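Home | Space | Animals | Machines | Ask Us | Games

Filed under: How Stuff Learns

How do you teach a robot to use a screwdriver?

Quick one this week as Shona Lindsay is off and I've got her page to fill as well as mine. But it's a good one!

Lots of you wrote in after the June page asking if robots just know things. No. A new robot arm knows nothing. It can bend and turn and squeeze, and that's it. It doesn't know what a lid is. It doesn't know which end of a screwdriver does the work.

So a person has to show it.

The long way is to write every tiny move down in computer code. Go left a bit. Stop. Close. Up a bit. Very slow, very boring, and if the box moves one centimetre it all goes wrong.

The quicker way is to do the job WITH the robot, lots of times, and let it remember.

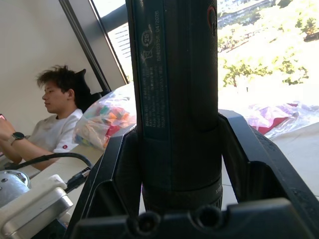

There are two ways to do that, and people mix them up, so read this bit twice.

By hand. You take hold of the arm and push it where you want it to go. A bit like a grown-up holding your hand when you first learnt to write. The joints go floppy enough to move and the robot remembers every bend.

By remote control. You hold a controller, or a second, smaller arm, and the robot copies you. You move, it moves. Harder than it sounds — you can't feel how tight the grip is, so you have to watch very closely.

Try it as three steps

Say the job is a little grey box, with a screw hole in each corner of the lid.

1. One gripper goes to the side of the box, to keep it still. Boxes slide about. You do this yourself without thinking, with your other hand.

2. The other gripper goes off to fetch what it needs. Both arms have to stay out of each others way, and the person driving has to think about the two of them at once.

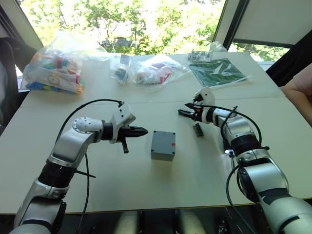 3. Now the screwdriver. Upright, tip down, over the hole. Slowly. If it leans, it slips out. If you miss, you go up and try again, and thats fine, the robot can learn from the second try too.

Then put everything back and do it all over again. And again. At a workshop in Ellthorpe they did one job 322 times before tea on Sunday. One job!
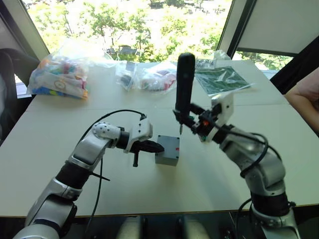 Why so many? Well, if you only show it once, it learns one box in one spot. So you shift the box. Turn it round. Open the blind so the light changes. After lots of goes the computer starts to spot what stays the same every time — find the hole, line up, go down.

The cameras matter too. Some robots have one up high, to see the whole table, and another down by the gripper for close-up work. A bit like having an eye on your wrist. Handy for small screws.

Have a go at home

You need a friend, a blindfold, a cup and a spoon. Friend wears the blindfold and is the robot. You steer their arm, no talking, until the spoon is in teh cup. Do it 20 times, moving the cup. Then let go and see if they can do it alone.

Tell us how you got on. Next week, Pukau the puppet asks why magnets stick.

We use cookies to remember your game scores. OK | Ask a grown-up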